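Ticket 433: Family pages on the Cirnmont royals show the wrong birth order and the wrong ages 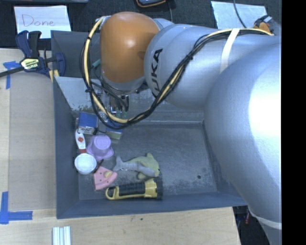

Opened by: Ojārs Kazlauskienė, royals desk
Assigned to: Aigars Vasiliauskas, site support
Priority: High
Status: Closed

Monday, 8:10 a.m. – Ojārs
The profile pages for the Cirnmont royal children are wrong again. Princess Agnete's page says she is four. She turned five in the spring and we ran a full gallery on it. Her page also calls her the youngest, but Prince Emmerich is two and has had his own page since his christening. On the family tree the two of them are swapped, so he shows up as the middle child. The older brother, Prince Laurits, is fine.

Readers have noticed. There are 73 comments under the Josville hospital visit story, and a lot of them are about this and not about the visit. One person says we should be ashamed of ourselves. Please fix it before the balcony piece goes up at noon.

8:35 a.m. – Aigars
I see the same thing on my side, logged in and logged out. Can you tell me if anyone edited the profiles over the weekend? The history on Agnete's page shows a save from the desk account but no name.

8:42 a.m. – Ojārs
That was me. I changed the lead photo to the one in the blue coat and took out a line about her pony, because the palace says the pony is on loan. I didn't touch the birthday.

9:05 a.m. – Aigars
OK. The birthday in the profile is correct. The age on the page doesn't come from there, though. It comes from Trindik, the people database we moved to in December, and Trindik keeps its own copy. Its copy of Agnete's record has the right day and month but the wrong year. Emmerich's record has no birthday at all, and the tree puts children without a birthday in the order their names were typed in.

Tried so far:
Cleared the page cache. No change.
Saved Agnete's profile again without edits. No change.
Typed the date into Trindik by hand. Page went right, then went back to four after the next sync.

9:20 a.m. – Ojārs
Can we turn the age off for now? I would rather have no age than a wrong one.

9:24 a.m. – Aigars
Done. Age line is hidden on all royal profiles. The tree is still wrong.

10:15 a.m. – Aigars
Found it. The sync reads from an old spreadsheet called Agbayani, left over from the previous supplier. It has 625 rows covering royals, actors, soap casts and a few soccer wives. Agnete's year was typed wrong there and it overwrites everything else. Emmerich isn't in it, he was born after it was last updated.

I have switched the sync to read from our own profiles first. Running it on the Cirnmont family only to begin with.

10:50 a.m. – Ojārs
Agnete is five now. Tree is in the right order: Laurits, Agnete, Emmerich. But the duchess has lost her title. Her page just says "Helene."

11:05 a.m. – Aigars
Titles were only stored in the spreadsheet. I copied them across for the family. Please check the grandparents too, and the aunt who remarried.

11:18 a.m. – Ojārs
Grandparents fine. The aunt still has her first husband's surname. I've corrected it in her profile.

11:31 a.m. – Aigars
Synced again and it held. Age line is back on. I'll do the remaining royal families after 3 p.m., when traffic drops, and the actors on a separate ticket.

11:40 a.m. – Ojārs
Thanks. Balcony piece is scheduled. I have pinned a correction under the Josville story and replied to the person who said we should be ashamed.

4:25 p.m. – Aigars
Remaining royal families done. Spreadsheet is set to read only – please don't delete it yet, the soap casts still depend on it. Closing.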